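Inicio | Proyectos | Memorias | Contacto

Este sitio utiliza cookies propias y de terceros. Si continúa navegando, acepta su uso.

Publicado el 23 de marzo por Kidus Tsegaye

Memoria del proyecto Fondum: pasar bollería a un cuenco con dos manos robóticas

Grupo: Ayana Mersha y Kidus Tsegaye
Asignatura: Taller de Robótica Aplicada

1. Punto de partida

El enunciado pedía una tarea doméstica sencilla, y elegimos coger piezas de pan y bollería de una mesa y dejarlas en un cuenco. Ayana propuso la idea en octubre. Yo voté en contra, porque me parecía una tarea pensada para quedar bien en un vídeo, y sigo pensando que algo de eso hay. Una persona la hace sin mirar. Que la haga un robot tiene interés sólo si aguanta cambios de pieza y de posición, y con eso en mente hemos escrito esta memoria.

Partimos del programa Shiferaw, que dejó el grupo del curso pasado. Su informe habla de un agarre «robusto y general». No encontramos en él ni una tabla de fallos. Tampoco dice con qué alimentos se probó, así que hemos tratado esa frase como publicidad y hemos empezado de cero con las medidas.

2. El agarre

La pieza que mejor se presta es el panecillo redondo. Tiene volumen, se puede abordar por los lados y tolera que los dedos lleguen un poco desviados. Con él hicimos los primeros ajustes de apertura y de fuerza. 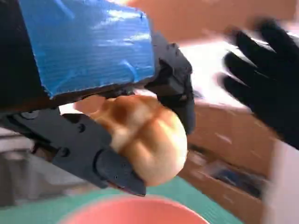 Figura 1. Panecillo sujeto sobre el borde del cuenco.

Una captura como la de la figura 1 convence a cualquiera, y precisamente por eso no la contamos como resultado. Sujetar no es soltar donde toca, y una imagen fija tampoco dice si la corteza queda marcada. En nuestro criterio un intento es válido si la pieza acaba dentro del cuenco, entera y sin que nadie intervenga. El criterio es estricto y nos ha costado más de una discusión: Ayana quería puntuar también los agarres parciales. Al final se guardan en una columna aparte y no entran en el total.

3. Datos

Grabamos 2.000 intentos. Tras revisarlos nos quedamos con 1.138. El resto se descartó por arranques en falso, registros incompletos o intentos en los que uno de los dos había metido la mano para corregir. Es mucho descarte y preferimos decirlo aquí antes de que lo pregunte el tribunal. No podemos asegurar que la criba sea neutral: la hicimos nosotros mismos, sabiendo qué resultado nos convenía.

Para etiquetar usamos Vatlow, que funciona bien mientras no se le pida exportar dos sesiones a la vez. Perdimos una tarde entera con eso.

4. Dos manos y piezas planas

El paso a dos brazos venía en el enunciado. Montamos el puesto sobre una mesa pequeña con una base de corte verde, cuya cuadrícula nos sirve para repetir posiciones, y el cuenco rosa en la mitad derecha. La mano izquierda coge y la derecha debería ayudar junto al cuenco. Digo «debería» porque en muchos de los registros que revisé se queda abierta en el aire, sin tocar nada. Si el reparto de trabajo es ése, un solo brazo habría bastado, y así lo planteamos en la tutoría.

Las piezas planas son el otro problema. Un cuadrado de pan o bollería con relleno apenas levanta de la base, los dedos llegan desde arriba y el margen es mínimo. Además, cuando la mano izquierda se cierra sobre otra pieza, la palma y el pulgar la tapan en buena parte para la cámara de la cabeza. En esos casos el sistema decide con lo que ve la cámara de la muñeca, y no nos fiamos de ella para calcular distancias.
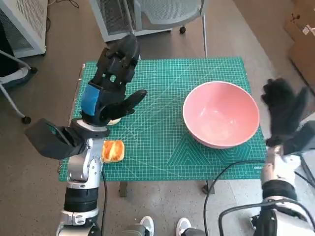
5. Lo que no hemos demostrado

- No hemos probado fuera de este puesto. Cambiar de mesa o de cuenco podría tirar abajo todo lo anterior.
- No hemos separado el efecto de la mano derecha. Falta la serie con ese brazo parado.
- El simulador Brillov daba por fácil el agarre de piezas planas - nuestros registros dicen otra cosa - y no sabemos si el error está en el modelo o en cómo lo configuramos.

Ayana es más optimista que yo respecto al segundo punto y va a preparar la serie de control. Los registros descartados se entregan junto con los válidos, en carpeta separada, para que el grupo siguiente pueda repetir la criba con otro criterio.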